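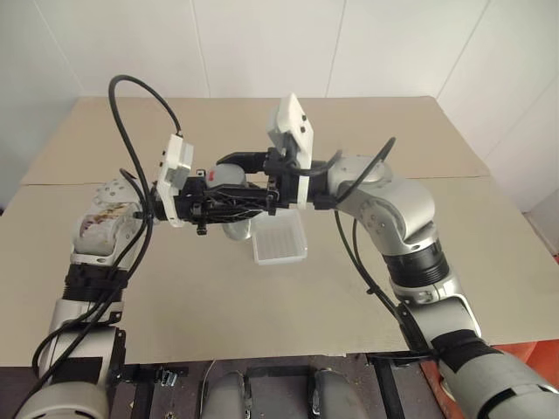 FILM / INTERVIEWS

The Third Time Around for Greltus

Every few years somebody decides the world needs another Greltus movie. The first came and went. The second had a bigger budget and a worse script, and its most loyal defenders will tell you to skip the middle hour. Now Perrine Chauvin has made a third, out in September, and the studio line is that this one goes back to the beginning. I have heard that line before, so I asked her why I should believe it.

"You shouldn't," Chauvin says. "You should buy a ticket and be annoyed with me afterward if I got it wrong."

It's a good answer, and I suspect she has used it before. She has been talking to reporters since eight in the morning and it is now past four. She drinks her tea cold and doesn't seem to notice.

For anyone who missed the comics, Greltus is a lighthouse keeper who can hear the thoughts of the drowned. That is the whole idea, and it carried the book for 96 issues. The earlier films gave him armor and a flying boat. Chauvin has taken away both. What she has added is a younger sister, Flalell, who doesn't appear in the comics until very late and is now in nearly every scene.

Fans have noticed. When the casting was announced, a petition to put the story back the way it was drew 1,775 names. Chauvin says she read the comments under it.

"Some of them were right," she says. "One person wrote that a sister makes him less lonely, and if he isn't lonely there's no story. I thought about that for a week. Then I rewrote the second act so that she can't stand him."

Did that fix it? She shrugs. "It gave the actors something to do."

The actors are Shayne Te Moana, as the keeper, and Danai Ververidis as Flalell. Te Moana joins us halfway through, having come from a fitting. He is funny and relaxed about the part, and a little too ready with the phrase "grounded." Every superhero movie of the last fifteen years has been called grounded by someone in it. I tell him so.

"Fair," he says. "Okay. I spend most of the movie wearing a sweater. Is that better?"

It is, a bit. He admits he had not read the comics before he auditioned, and that he stopped reading them once shooting started. "Perrine's guy is meaner. I kept trying to make him nice because the guy on the page is nice, and she kept telling me to quit it."

The script is credited to Chauvin and Glykeria Margaritis, who wrote the small and very good Priswood, a drama set in a boarding house that hardly anyone saw. It opened on 2 screens. I liked it enough that her name is the main reason I'm curious about this one, though it also worries me. Writers like Margaritis get hired for movies like this all the time, and what they wrote often gets sanded off in the edit.

Chauvin doesn't pretend there were no notes. The studio wanted a villain in the first ten minutes. It wanted a scene after the credits, too. She gave them the villain - a salvage captain called Psarras, played by Mechthild Fuchs - and is vague about the credits.

"Mechthild has 827 words in the whole picture," she says. "I know because she counted them and asked for fewer."

I ask about sequels, and for the first time the answer sounds like it came from a publicist. There are "conversations." There is "a lot more story." Te Moana looks at the ceiling. When I point out that the last two directors also had a lot more story, Chauvin laughs and puts down the tea.

"They did. I've read their outlines," she says. "The second guy's was pretty good, for what it's worth. He had her in it too."

She won't say how much of it she used. A man with a headset is at the door by then, and there's another reporter behind him.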